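Keeping the Bathroom Tumblers Nice
From the housekeeping pages, by Mairéad Mac Suibhne

If you have guests coming in August, as I always seem to, you will think of the sheets and the towels and very likely a little something for the nightstand, and you will forget all about the tumblers. I did for years! I would put out fresh soap and fold everything just so, and then in the evening somebody would fill a cup to take an aspirin and find my last visitor's toothpaste in the bottom of it.

So I wash the tumblers first now, before I touch the mirror or the counter, and I do it at the bathroom sink because I'm already standing there. Dark cups are the ones to watch. On a white cup you'll spot a drip of toothpaste from the doorway, but a charcoal one can look perfectly respectable on the outside and still need a good scrub. Tip it toward the light and look all the way down to the base before you decide it's clean.

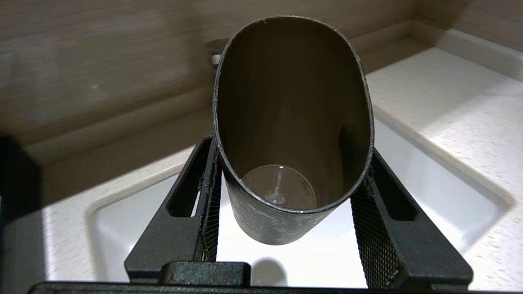 For everyday film, a drop of dish soap and a bottle brush will do, with warm water (not boiling, especially for plastic or anything with a separate base set into it). Work the brush around the bottom first and then up the sides, and give the rim a turn with a soft cloth. Rinse twice. I know that sounds fussy, but soap left in a drinking cup tastes dreadful, and the second rinse takes no time.

If you have hard water, as we do out here in Rornham, you'll get a chalky ring that soap won't budge. Pour in plain white vinegar, enough to cover the ring, and leave it for 15 minutes while you get on with something else. Then brush and rinse as before. Please don't let the vinegar drip on natural stone, and if you aren't sure what your counter is made of, stand the cup in the basin while it soaks. My sister lost the shine on a patch of marble that way and she still puts a plant over it.

Scuffs are a separate matter. A matte finish picks up pale marks from faucets and rings and other cups, and a few of them come off with baking soda mixed to a paste and rubbed on gently with a fingertip. The rest are scratches, and you may as well make friends with them. Steel wool will only give you more.

Dry the cups inside and out with a lint-free towel. Stacking them damp gives you that musty smell, and I've had two stick together so firmly that I had to run the outer one under warm water to get them apart.

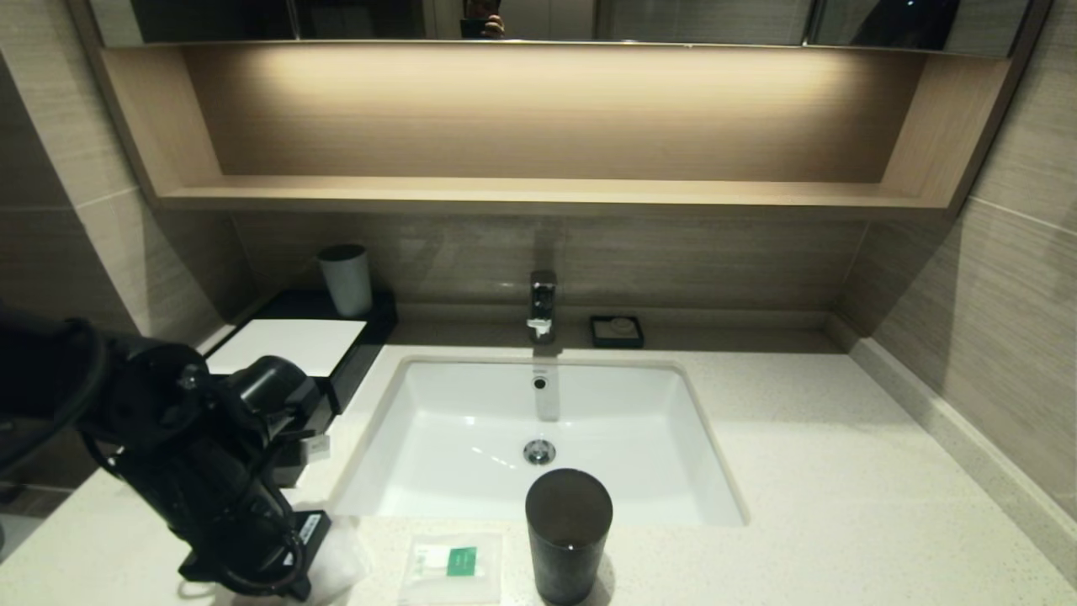 Once everything is dry, think about where each thing is going to live, and try to leave your guest some bare counter to put down a toiletry bag. I like a tray for the small things, with the towel folded flat on it and a cup at the back, out of the way of elbows. Soap does best in a dish of its own beside the faucet, where a wet hand can find it. A small square black dish with a round beige bar on it looks very smart against a pale counter, I think, and you can lift the whole thing to wipe underneath. A tall cup near the front edge is handy while you're working, but I'd move it back before anybody comes in with a hair dryer.

Little packets of toiletries can go on the tray too, or in a shallow bowl if you have a lot of them. Check that they're all sealed, and throw out any that have gone sticky. Last of all, wipe the faucet with a dry cloth, working from the base up to the lever, and run the same cloth around the drain. Then close the door and keep the family out until your company arrives, if you can manage it. I never can.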